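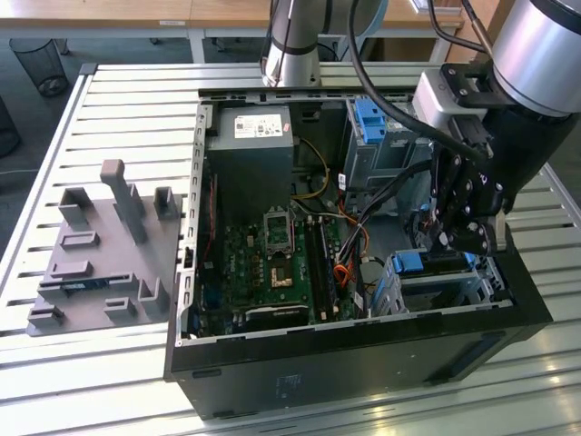
Home | Visits | Repairs | Reading | Contact

Print this page | E-mail this page

An afternoon at the Camville computer refurbishing open day
8/20/18

I have been to enough recycling open days to arrive with my arms folded. There is usually a banner, a plate of biscuits and a man telling you how many tonnes of something have been kept out of a hole in the ground. Camville had the banner. The biscuits had gone by the time I got there, and I was early.

The place is run by a firm called Flallura, which takes in old office computers from local employers, strips them down, and either sells them on or breaks them for parts. The leaflet at the door said "a second life for every machine". I asked the woman on the desk whether every machine meant every machine. She said it was more of an aim.

The tour started with the intake shelves, which I can pass over, and then moved to the part I had come for, the strip-down benches. The worktable is light grey metal with slats, and the towers are worked on lying down with the side panel off, so you look straight into them as you would into a drawer. It is a sensible way to do it. I have always done mine standing up on a carpet, with a torch in my teeth, and I have lost a good many screws.

Faith Athumani, who took our group of 15, was good at her job and plainly fed up with the script. She skipped two of the laminated cards and talked about the machine instead. The processor had been taken out, leaving the empty socket with its metal surround and lever, and she spent longer on that than on anything else. The contacts are so fine that a sleeve brushed across them can finish the board. Somebody asked how often that happens. "More than it should," she said, and I liked her for it.

I wanted to know why the processor comes out first, with the memory slots and all the cabling still to deal with. The answer was money. The processor is small, easy to test and easy to post, and the rest of the tower might sit for weeks. So a "second life" can mean a chip in a padded envelope and a black case waiting its turn. That may be perfectly reasonable, but it isn't what the leaflet says.

The power supply is the other thing they are fussy about. It stays in its box. Nobody on the benches is allowed to open one, however simple the fault looks, and a suspect unit goes straight into a cage for the scrap collector. I have no quarrel with that at all.

Then there were the cables. The yellow, orange and red wires inside these office towers go wherever they please, looping under the power supply and bunching up near the memory, and I asked whether they were tidied before resale. Tetsuya Nagano, the workshop manager, had joined us by then and said that customers never look inside. I said I would. He said I wasn't the customer he had in mind. Fair enough, though a loose bundle does catch dust, and dust is what kills half the machines I get given.

He was happier on the subject of the drive cages. One of them has a bright blue plastic release handle, ridged for your fingers, and he made a little speech about makers who put handles where hands go. I agree with every word of it. I have cut my knuckles on enough plain grey brackets.

Next came the figures. A refurbished tower costs 178 with a new drive and three months' cover – not long, for something sold on how well it has been checked. The wiping of old drives is done with a program called Vata, and we were shown a progress bar. I asked to see a certificate for a finished one. It could be e-mailed, apparently. I left my address and have had nothing so far.

There was also a talk by someone from Symonenko, the haulage company that does the collecting, which was mostly about vans.

Would I go again? The next open day is in January and I might, if only to ask how many of the towers taken in this summer have left the building in one piece. I was told "close to 100 per cent get used in some form", and I would like "some form" explained slowly. But the benches are worth seeing, and Ms Athumani should be allowed to throw away the rest of the cards. Entry is free. Parking is round the back, past the skips, and the sign for it faces the wrong way.

Print this page | E-mail this page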